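The household store at Draltside was reorganised in December, and readers of this blog have since asked how dried pasta is kept and recorded. The present note sets out the arrangement now in use.

All dry goods are entered in a single register, begun by Itziar Herrero and at present running to 71 entries. Spaghetti is listed by brand, net weight and cooking time. Packets with labels in other languages are entered exactly as printed — a translation may be added in pencil, but the original wording is retained. Where a cooking time is given, it is copied to the first column, as this is the detail most often consulted.

Opened packets are transferred to tall Kevwood jars, of which the household owns three. A portion of 100 g per person is assumed for a main meal. Unopened packets remain in their wrapping and are stored lying flat.

Spaghetti, in packets: 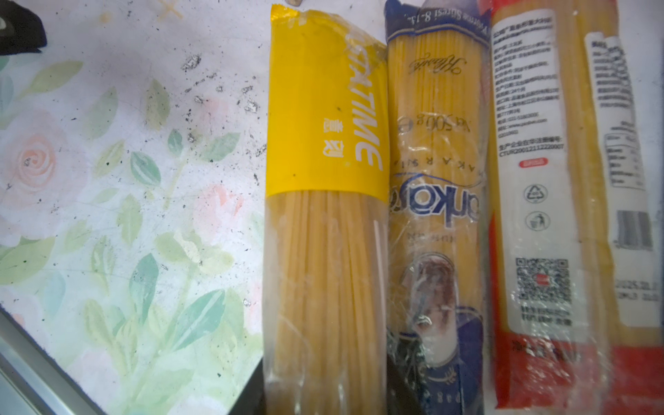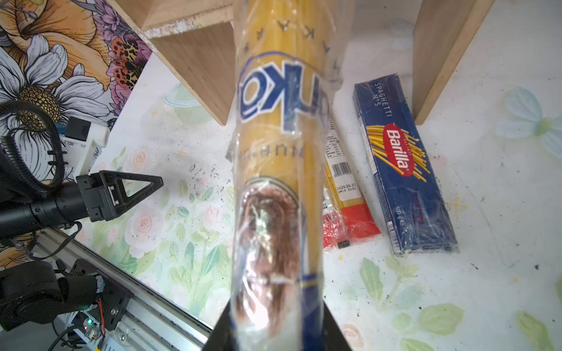 Benito Villalobos has proposed that rice and pulses be entered in the same manner. The proposal has been accepted in principle, although the lower shelf must first be cleared of the Jurasix tins. Lentils will be entered first, followed by chickpeas.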